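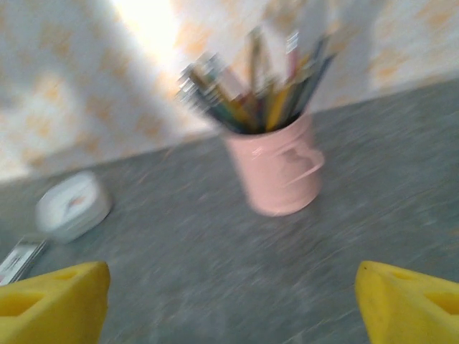
Tultireo house rules for arm work — minutes, 2023-08-06

I took notes again, so shout if I got you wrong!

We started with the July list. The pre-run check stays at two people for the Clason arm, one on the stop button and one on the laptop. I asked if one could do both on short runs and got a pretty firm no, so that's settled.

Speed limit next. Gridcombe wants 700 millimeters a second and Arthur's rule sheet (the old project, for anyone new) says the same, so we're keeping 700 — but only with hands off the counter. Hands near it means slow mode, every time.

Long chat about logging. Bumps and drops both go in the log now, even the silly little ones. I'd love a shorter form and said I'd draft it.

Finger pads: check before each session, swap if worn. Agreed.

Left open: who signs off on new objects. Back to that next time, and please read section 2 first.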